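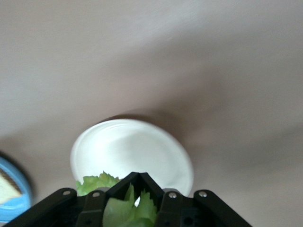 Stosberg Shallow Plate Review: A White Plate for Salad, Sandwiches and Most Dinners

By Rakiya Dauda
March 12, 2020

6 min read

I eat a salad for lunch most days, and for years I ate it out of whatever was clean. Cereal bowls are too narrow for it. Flat dinner plates let the dressing run to the edge, and the first stab of the fork sends a crouton onto the floor. In December I bought four of the Stosberg shallow plates to see if something between a plate and a bowl would do better. I have used them every day since then and have eaten very little off anything else.

The plate is round and plain white, with a raised rim and a faint ridge that follows the rim around. The middle is dished. There is no pattern and no colored band. Stosberg sells it in one size and one color, singly or in a set of four. I paid $30 for the set, plus shipping.

Salad

This is what I bought them for, so I'll start with it. A whole leaf of green leaf lettuce is an awkward thing to plate. The ruffled edge wants to stand up, the thick pale end wants to lie flat, and on a flat plate the leaf tips over the side as soon as you put anything next to it. On the Stosberg the leaf leans against the inside of the rim and stays there. Two or three leaves can go down as a base, with tuna or chicken or a boiled egg on top, and you can carry it to another room.

Dressing collects in the middle. If you dress lightly, that is good, and you can drag the last few bites through it. If you pour heavily, the bottom leaves will be sitting in vinegar by the time you get to them. I have started dressing the leaves in a mixing bowl first and moving them over with tongs.

It will not hold a big tossed salad for a hungry person. Shredded lettuce, cucumber, tomatoes and beans, piled up the way a restaurant would do it, is more than the plate can take. For that you want a true bowl. For a side salad, or a lunch built on whole leaves, the size is right.

Cutting on it is fine if you go slowly. The dish of the plate means your knife meets the surface at a slight angle near the rim, and a big leaf can slide up the far side while you saw at it. I fold the leaf over with the fork first and cut through the fold.

Other food

Pasta with a loose sauce does very well. So do rice and stew, beans on toast, scrambled eggs and anything else that spreads. My son, who is five, chases peas around a flat plate until they leave it, and here he can push them against the rim and get them on the spoon without help.

Sandwiches are all right. The bread bridges the dip in the middle, so a tall sandwich can rock a little when you press on it. Burgers have the same problem. I build those with the bottom half already on the plate, lettuce next, then the rest, and it holds together.

Steak or pork chops, I would not bother. You need to press down hard with a knife, and a flat plate is better for that. Pancakes are poor too. The syrup runs to the center and the bottom pancake soaks it all up.

Soup is possible in small amounts. I did it twice and went back to bowls.

On the table

We have a pale table in the kitchen, a kind of beige gray, and a white plate looks clean on it without a placemat. The old plates we had were cream, and on that table they looked like they needed washing. I did not expect to care about this and I do, a little.

White also shows you the food. You can see straight away if there is grit left on the lettuce or a brown bit you missed at the base of a leaf. I have sent a few leaves back to the sink that I would have eaten off a dark plate.

The plates sit steady. None of my four rocks on the table. The foot ring was slightly rough on one of them when it arrived, enough to feel with a thumb, and I rubbed it down with a damp piece of fine sandpaper. The other three were smooth. If your table scratches easily, run a finger around the bottom before you use them.

Washing and storage

They go in the bottom rack of our dishwasher. The dished shape takes up more room than a flat plate, and I leave an empty slot between each pair or the insides don't come clean. The ridge along the rim is shallow and mostly washes out by itself, but dried egg yolk catches in it. A brush gets it off.

After three months there are some gray fork marks in the middle of the two we use most. They are on the surface and come off with baking soda and a wet cloth. There are no chips so far. One of them took a knock against the faucet that I was sure had done it, and I couldn't find a mark afterward.

In the microwave the food heats well and the rim gets hot. Use a towel. I would like it better if the rim stayed cool enough to grab, and our old plates were better on this point.

Stacked, the four nest closely enough to fit on a low shelf. Lifting the bottom one out from under the others takes two hands.

Compared with two others

I borrowed a pair of Clivix coupe plates from my sister for a week. They are wider and have almost no rim, only a gentle curve up at the edge. They look nicer with food on them, and they are easier to cut on. Lettuce slides off them, though, and they took up too much of our small table with four people sitting down. They also cost nearly twice as much.

I also had one Flolteck pasta bowl already in the cupboard. It is deeper than the Stosberg and heavier, and for a big salad or a stew I still reach for it. As an everyday plate it is too much. The sides get in the way of a knife and it doesn't fit in our dishwasher standing up.

The Stosberg sits between the two. If you already own good flat plates and good deep bowls, you may not need it. We had neither, so it has ended up doing most of the work of both.

Buying

The MacDonald kitchen store near me had single plates on the shelf, and I would suggest buying one first if you can find it that way. You will know in a week if you like eating from a dished plate. My husband took longer to come around and still gets out a flat one for toast.

My set came in a plain box with cardboard between the plates. Everything arrived whole. The seller's page says replacements can be ordered one at a time, and I haven't had to test that yet.

Good points: holds leaves and loose food in place, easy for a child to eat from, steady, stacks well, fair price.

Bad points: rim gets hot in the microwave, dressing pools in the center, takes extra space in the dishwasher, one rough foot ring out of four.

I give it four out of five. I have ordered two more so that we have enough when my parents come to eat, and I will add a note to this page if the new ones differ from the first four.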